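Boletín del taller de Skarnance: pinzas nuevas en los dos brazos
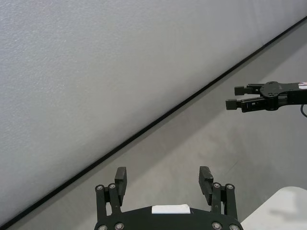

¡Por fin tenemos las dos pinzas Kelix montadas y hablando con el mismo controlador! Quienes seguís este boletín desde el verano ya sabéis lo que nos ha costado llegar hasta aquí, entre un adaptador de muñeca que vino con la rosca cambiada y un firmware que se empeñaba en olvidar el cero cada vez que apagábamos. Octubre ha sido el mes de ponerse en serio, y hay bastante que contar.

La comparación es con las Aryee, las que usábamos hasta ahora. Son unas pinzas nobles y no tengo nada malo que decir de ellas, salvo que con piezas blandas siempre nos daban guerra: o apretaban de más o se quedaban a medio camino. Con las Kelix hicimos la misma tanda de siempre, 175 agarres por brazo con el juego de piezas de Gullesine (los cubos, las tapas y esa dichosa bolsita de tela que se escurre de todas partes). Las Aryee se quedaron en 113 agarres buenos con la bolsita incluida. Las Kelix van bastante mejor, aunque prefiero no dar la cifra hasta que Lærke Eskildsen repita la serie con el segundo brazo, que todavía tiene la calibración de la semana pasada.

Lo que más me ha gustado es el recorrido de los dedos. Se abren un montón, y eso cambia la forma de programar la aproximación: antes había que bajar casi a plomo sobre la pieza y ahora se puede entrar con un ángulo mucho más relajado. Kofi Asante reescribió la rutina de acercamiento en una tarde y se ha quedado en la mitad de líneas. ¡La mitad! También se nota en los pases de brazo a brazo, donde uno ofrece la tapa y el otro la recoge; con más hueco entre dedos, un pequeño error de posición deja de ser un drama.

Con la cámara de muñeca seguimos dando vueltas. Probamos dos alturas de soporte y la más baja nos convence, porque se ven las puntas de los dedos hasta el momento del contacto. A cambio, el cuerpo de la propia pinza se come la parte inferior de la imagen, así que hubo que recortar la zona de búsqueda del detector. El tiempo de exposición lo dejamos fijo en 2000 microsegundos; en automático, cada vez que el brazo giraba hacia una superficie clara, la imagen bailaba y el detector perdía la pieza.

Pendiente para la próxima entrega: el desgaste de las almohadillas, que después de tantos ciclos habrá que medir con calibre, y el enrutado de los cables, que Kofi quiere llevar más pegado al antebrazo. Si alguien ha probado las Kelix con almohadillas de silicona, escribidnos, que tenemos muchas ganas de comparar notas. Los registros de la tanda están en la carpeta compartida del taller, con los parámetros de fuerza de cada brazo en un archivo aparte.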